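Progress report to the Wesen fund: play kitchen refurbishment, Jindero children's centre
February 2018
Prepared by Bohdana Tkachuk

1. Work completed
The toy kitchen has been fitted out under budget line 3. The hob and the sink are set into a single white worktop, with tiling in a staggered pattern behind.

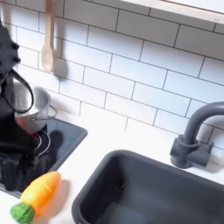
Grout lines were checked against the drawing supplied by Ulto and accepted by Vitalii Hutsuliak. Two snags on the side panel were closed at the same visit.

2. Loose items
The pot, the carrot and the blocks are stored with the unit and listed on the equipment sheet. Cleaning is by damp cloth after each session.

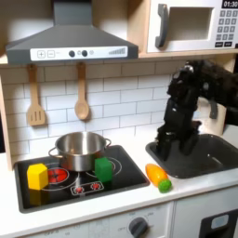

Figure 2. Hob with pot and two blocks; carrot on the worktop beside the sink.

The hob surface is glossy and shows marks readily. A second cloth has been added to the cleaning kit.

3. Spend and outstanding items
Spend to date is 85 per cent of the grant. The remainder is held for spare fixings and a replacement set of blocks, quoted by Melnychuk at nine weeks' delivery.

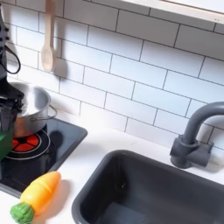

Zlata Dovhaniuk will confirm the order once the quotation is signed. The hanging of the spoon is to be inspected every five weeks and the result entered in the log. The next report is due in August.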